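Bench Tips: Working With Hand-Held Grippers

Notes for the table crew at Broltden, revised by Edem Issahaku, December 30, 2018. Send corrections to Yu-na Yook.

Since May, wiping and sorting tasks have been done with grippers in both hands, and the arms on line 8 are taught from those recordings. The manual wiping post is gone. Its operators now split the shift between the tables and checking the arms' output. The tips below come from them.

1. Clear the board
Wipe the white surface with a damp cloth, then a dry one. Work from the far edge toward yourself. Small specks should come off with a fingernail or plastic scraper; do not use steel wool. Marks that stay go in the table log.

2. Check the pads
Open the jaws wide over the bare board and look at the inner faces. Pads wear first along the edges. Frayed edges and small loose bits show up well against a pale background. Trim loose material with flush cutters – do not pull it. Replace the pad if the block shows through. Spare pads are in the Karabulut drawer, part 1563.
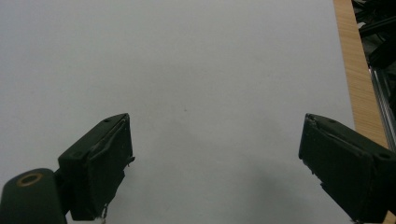
3. Route the cables
Let each cable fall to the outside of its own hand. A cable that crosses the board will drag on the item and spoil the run. Leave enough slack to reach the far wooden edge without tension at the wrist.

4. Hold the sponge by its body
Close the jaws on the block until it stops slipping, and no further. Keep it just above the board until the stroke starts. The other gripper stays open near its own side of the table until needed. 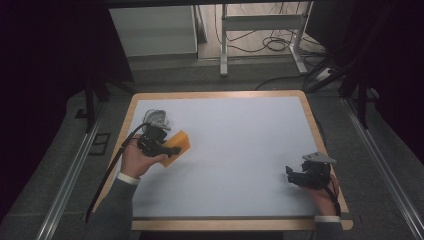

Stroke speed matters less than a steady one. Operators with years of hand wiping tend to scrub in short bursts, and the arms copy this faithfully. Iara Navarrete recommends long, overlapping passes with a pause at each end.

5. Rest and rotation
Change over after 19 runs. Gripper work loads the forearm more than cloth work did, and the first sign is a late release. Report soreness to Serpil Bilgin – rotation can be changed the same day.

6. Cleaning the sponge
Rinse in plain water, press flat, and dry on the rack. No softener.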